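Bravbridge Home Letter, March 2, 2025
Can a machine make the bed yet?

Many readers wrote to us after our item on robot vacuum cleaners. They asked when the same help will come for the bedroom. We looked at what the small companies are doing, among them Gastis and Brollach, and the short reply is that bed making is still hard work for a machine.

A plate keeps its shape when you lift it. A bedspread does not. You pull one corner and the other side moves too, and a knitted blanket on top stretches in its own way. The machine must find an edge between the folds, take only one layer, and know when to stop pulling. Gastis told us that their test arm needs 7 or 8 minutes for one blanket – a person needs much less.

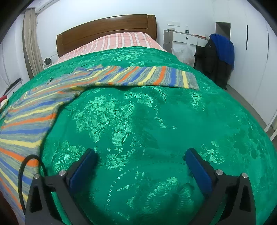
Should I wait for a bed-making robot before I buy other machines for the house? We would not wait. A good vacuum cleaner or dishwasher saves you time today, and the companies we asked gave no date for a bedroom model.

Brollach is more careful than Gastis with its promises. Their team trains on 200 different blankets and sheets, and they say that thick fabric with a fringe gives them the most trouble. Cuypers, the hotel supplier, has chosen an easier task and only folds flat towels, roughly 30 in an hour.

In April we will visit the Cuypers workshop and report on the towels. Please send your questions before then.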